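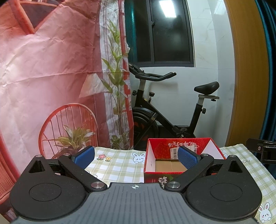
How I Reuse a Gift Box for Mailing

I hate throwing out a good box. The sturdy printed ones that snacks and tea come in are usually stronger than the plain brown kind, so I keep a stack under the stairs and send my May birthday parcels in them (my sister got one last year and mailed it right back to me, full of jam!).

First, open all the flaps and look inside. You want a flat floor and corners that still feel stiff when you squeeze them. Press down on the bottom with your palm, and if it sags, run a strip of tape along the seam underneath.

Next, deal with the old shipping label. Old barcodes can send your parcel on a very strange trip, so peel the label off or cover it completely. I warm mine with a hair dryer on low and start from one corner, slowly, slowly. Leftover glue comes off with a dab of cooking oil on a paper towel.

Now pack. Heavy things go on the bottom, crumpled paper goes in every gap, and then you close it and give it a shake. If something rattles, open it up and add more paper. I weigh the whole thing on my kitchen scale before I tape it, and my last one came to 618 grams. 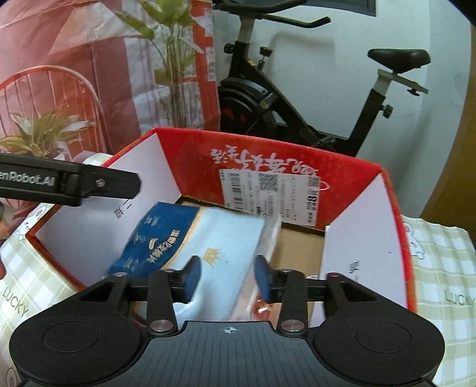 Can I leave the old label on if I cross out the barcode with a marker?

It's risky, as scanners can sometimes read through marker ink. Peel it off, or stick plain paper over the whole label.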